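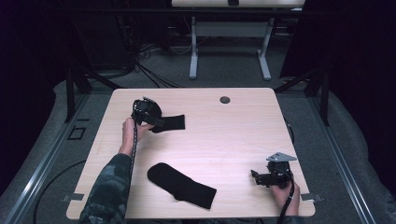 Narka: demostraciones de la jornada de puertas abiertas

Contenido

Este repositorio reúne las 299 demostraciones grabadas en Dernby durante la visita de septiembre. La tarea es emparejar calcetines negros sobre una mesa de madera clara, con una pinza de mano en cada mano. ¡Fue la mesa con más cola de toda la tarde!

Quién grabó

Visitantes sin experiencia previa (198 demostraciones) y el equipo de Ochoa (el resto). Frans Brouwer explicaba el agarre en un par de minutos y a partir de ahí cada cual probaba a su manera, y esa variedad nos encanta.

Notas de uso

- Hay 26 episodios con el calcetín caído al suelo; siguen dentro, marcados como "caida".
- El negro sobre negro complica la segmentación: conviene subir la exposición antes de entrenar.
- Las etiquetas de mano izquierda y derecha son las de quien sujeta las pinzas.

Pendiente

Subir la calibración y los episodios con toallas.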